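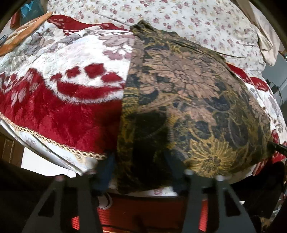 A brocade cushion on a red and white plush blanket.

Household Tips: Looking After Crypto at Home
By the Household Desk
July
Print this page | E-mail this page
419 shares | 8 comments

Plenty of people now keep a small amount of cryptocurrency alongside the savings account and the jar of coins. Most of the trouble they run into is ordinary household trouble: a lost piece of paper, a dead phone, a password nobody wrote down. The tips below are for people who hold a modest sum and want to keep it in order. They don't cover what to buy or when to sell.

1. Write the recovery phrase on paper

When you set up a wallet you'll be given a list of words, usually 12 or 24. Anyone who has those words can take the coins, and without them you may have no way back in if the device fails. Write them down in pencil or archival ink, in the right order, with each word numbered. Print in capitals. Check the spelling against the screen before you close the window.

Don't photograph the list. Phones often copy photos to an online account, and a photo you deleted may still be sitting there. Don't save it in an e-mail draft or a notes app either.

2. Keep two copies in two places

One copy at home can go in a house fire or a burst pipe. Put the second somewhere else, such as a safe deposit box or a relative's locked filing cabinet. Use a sealed envelope and sign across the flap so you can tell if it has been opened.

If you want something tougher than paper, stamped steel plates are sold for the job. A set of letter punches and a piece of stainless flat bar from the hardware store will also do. Practise on scrap first, and wear safety glasses.

3. Choose the hiding spot with some thought

The freezer, the sock drawer and the underside of the mattress are all well known to burglars. Books get donated. Cushions and quilts go through the wash. A small fire-rated safe bolted to a closet floor is better, provided the rest of the household knows not to haul it out with the old paint cans.

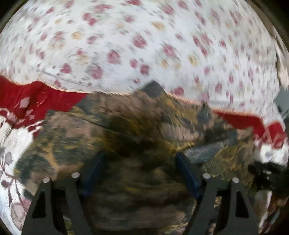 4. Label hardware wallets and cables

A hardware wallet looks like a USB stick, and USB sticks get lent, wiped and thrown out. Put it in a small zip bag with its own cable and a label that means something to you. "Esitz, blue folder" is enough if you know what it refers to. Leave the word "crypto" off.

Store the device away from heat and damp. A bathroom cabinet or a garage shelf is a poor choice. Charge it or plug it in every few months and run any updates, going only through the maker's own program. Have your recovery phrase on hand before you start an update.

5. Send a small test first

Wallet addresses are long and easy to get wrong. Copy and paste, then compare the first five and last five characters with the original. Some malware swaps a copied address for another one, so this check is worth the few seconds it takes. A longer comparison is better still, as lookalike addresses do exist.

For any transfer that would hurt to lose, send a small amount first and wait until it shows up at the other end. You'll pay the network fee twice. Make sure both ends are set to the same network as well. Coins sent on the wrong one can be difficult or impossible to get back.

6. Keep a plain notebook of what you did

Tax time is much easier with a record. For each purchase, sale or swap, write down the date, the amount, the value in dollars that day and the fee. In Canada, swapping one coin for another is generally treated as a disposition, even if no dollars came back to your bank account, so those entries count too.

A ruled scribbler from the dollar store works fine. So does a spreadsheet, if you back it up. We tried both last winter while following two small tokens, Tuvik and Isura, and the notebook was the one that got filled in. Download your exchange statements while the account is still open. Exchanges close or pull out of a country, and the history can be hard to get afterward.
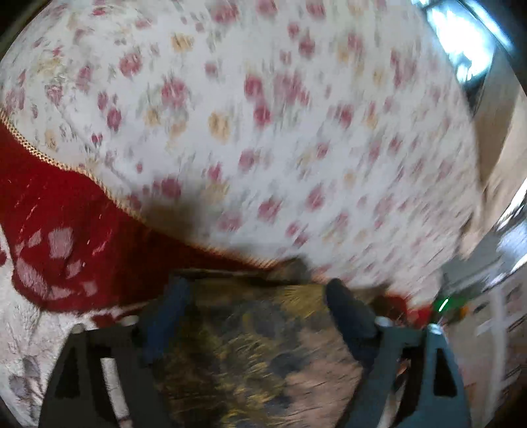 7. Turn down unexpected help

If someone calls, texts or messages to say there's a problem with your wallet, hang up or delete it. Go to the site by typing the address yourself. No real support desk needs your recovery words.

The same applies to free coins. Our inbox had a run of offers this spring under the name Didenko, each asking the reader to connect a wallet to claim a bonus. Don't click through to have a look.

8. Leave instructions for your family

Your executor can't deal with something they don't know exists. Keep a page with your will listing which wallets and exchanges you use and where the envelopes are. Leave the recovery words off that page, as a will can become a public document once it goes to probate. Go over the page once a year, when you change the smoke alarm batteries, and cross out any accounts you've closed.

Print this page | E-mail this page
Comments (8)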